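# Hand-held gripper comparison, Saarela lab

Two hand-held grippers, tried over 15 sessions in June. 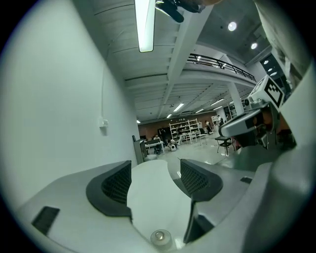
*Photo: Santeri Pelkonen / Bimlow*

Looking up past the gray gripper, with the finger pads on either side of the white central platform. Both pads have a fine black mesh facing. The second gripper is at upper right, with the marker cube mounted on top.

We logged 321 grasps across both tools, using the same set of cups, boxes and cloth bags. Each session began with a calibration pass, then 70 seconds of free movement to check tracking. Anything that slipped within three seconds of lifting was scored as a miss.

Tracking held up well near the middle of the floor and got worse close to the long white wall. Wrist fatigue was the main complaint from the operators, mostly after the second hour. Moving the grip back a little helped.

The session sheets and the mount drawings are kept in the Ollex project folder. Ask Santeri for access. Print the mount at 200 percent if you are using the older drawing, which was saved at half size.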